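August 2025, late, kitchen table

Still too wound up to sleep, so I'm writing. The tidying task runs! Two arms, one table covered in bits, and a screwdriver with a yellow handle that I have now thought about more than any tool I own. 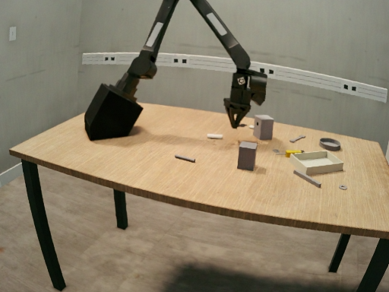
Forough wrote back inside a minute to say that a simulated table is the easiest table in the world, and would I please call her when the thing can clear out the drawer under her microwave. Fair! She's been saying it since March and she hasn't been wrong yet. A drawer has rubber bands in it, and dead batteries, and that one key. Mine has a gray ring and a washer and a tray with low walls, and everything on it is hard and stays the shape it is.

But I love this problem. Putting a bench back in order is the dullest chore in any shop. I did it every evening for two years at Borkari and I could do it half asleep with the radio on, and I never once wondered how I did it. Now I wonder all day. How do you pick up a washer lying flat on wood? With a fingernail! I tried it tonight with a washer from the junk jar and my hand did about four different things before I noticed. It slid the washer to the edge of the table and pinched it as it came off. I never decided to do that. A gripper with two straight fingers has no fingernail, so somebody has to teach it the sliding trick or it has to find it by itself, and the finding is the part that keeps me up.

Numbers so I don't lose them. The overnight batch was 951 tries. It got the small part into the tray on 551 of them. Last batch was 300 out of 900, so we've gone from one in three to better than half, and all I changed was how long it waits before closing the fingers. I did a little lap of the kitchen. Would you hire someone who dropped the screwdriver nearly half the time? No. But I've trained people, and the first week is not pretty either.

Peadar thinks we should skip the tray and go straight to wiping down counters, as that's what people want at home. I think he's two years early. Wiping is all pressure, and pressure is where the simulator flatters us. Sorting hard little parts is something a shop could use soon, maybe even next year, if you let it be slow and let it work at night. Dishes, I don't know. Laundry, no, not for a good while. I'd be happy to be wrong about laundry.

Edileuza asked on the phone if it would put her out of a job at Kirkia. I told her what I believe, that it can't find the tray if you turn the lights down, and that the end of the shift would be the first thing to go, the sweeping up and putting away. She said they could have that part tonight.

For tomorrow: try the long bar, which I keep avoiding because it swings when it's held off center. Move the tray toward the back and see if the score falls apart (I bet it does). Ask Tzu-hsuan whether the friction on the wood is a measured number or one she liked the look of. Send Forough the 551. Buy coffee, and put the washer back in the jar before I step on it.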